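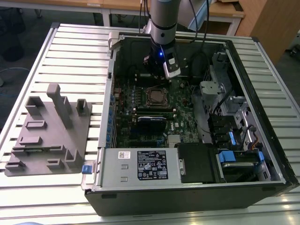
Cell 2, arm over the open desktop tower, fixture plate to the left

Minutes of the October meeting, disassembly cell, Cevside workshop
Present: Zulmira Patrício (chair), Jaime Simões (minutes), two colleagues from Guerreiro
Start: 14.00

1. Last minutes
Approved. The spelling of Ranix was corrected on page one.

2. Fault during memory removal
Jaime reported the fault. In cycle 601 the arm went down into the case with the gripper turned to the wrong side and pressed on the drive cage. The force limit is 200 N and the arm did not stop by itself. Jaime pushed the emergency stop by hand. No person was inside the marked area. The cage was bent a little and the tower was put aside.

The log shows that the tool angle was taken from the old recipe. This recipe was made for the Durano gripper, before we changed the fingers. The Guerreiro colleagues think that the controller loaded it again after the power cut in the morning. Zulmira asked if this is proved. It is not proved yet, the log has a hole of 19 seconds exactly at the restart.

3. Force limit
There was a long discussion. The value in the recipe was correct, but the limit was not active during the fast approach. Zulmira said that this is the more serious point, and it must be treated as a safety matter also if no one was hurt. Guerreiro did not agree completely, but accepts to test it.

Decided: no automatic cycles until the test is made. Manual movement is allowed at low speed, with one person at the stop button.

4. Costs
Repair and new fingers will be roughly 2000 euros. Ranix has not answered about the warranty.

5. Actions
Jaime: delete the old recipes from the controller and send the log to all.
Guerreiro: test of the force limit in fast approach, with written result.
Zulmira: report to the safety office, and write again to Ranix.

6. Other
The blue light of the gripper stays on also after a stop. To be asked to the supplier if this is normal.

End: 15.10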